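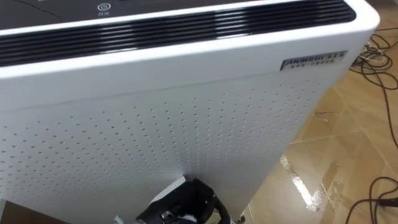 Does pretraining on pushing help a robot press small buttons?

I'm reading up on the Pruvitz method, where an arm learns from 300 recorded pushes and then gets only 40 demonstrations of the real job, which is switching on household appliances. The write-up says it beat training on the 40 alone. Is that down to the pushes, or just more data overall? I'd love to try it at home!
Posted 15 Jul 2026

Mészáros
Great thing to try! We ran it in February and the pushes do matter. We swapped them for the same number of random arm movements and most of the gain went. What the arm picks up is how contact looks from the wrist camera just before it touches - glossy white plastic was hopeless for us without that. Keep the pushes slow, and record the misses too, they're really useful. Two training seeds isn't enough, mind. Ours disagreed quite badly until we ran more.

Stornus
more data always helps imo

Skultik1573
Agree with the first reply. One thing to add: flat touch panels were much harder for us than buttons that move, so test them separately or your average won't mean much. Do post your results, I'd love to see them!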